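Furkmont jeans, two months in

I paid $43 for these and went in skeptical, because my last pair (Baria, never again) bagged out at the knees by lunch. The dark blue is gorgeous and I love the yellow-gold stitching! They're stiff for the first week, though. 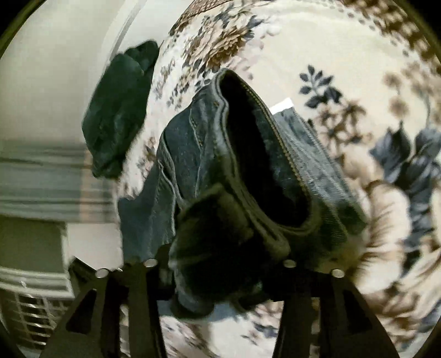
Sesum found hers softened up a lot faster after two cold washes, and she'd go down a size if you're between them. I stayed with my usual and need a belt by evening, so yeah, size down. Pockets are deep enough for my phone. I'd buy them again in black.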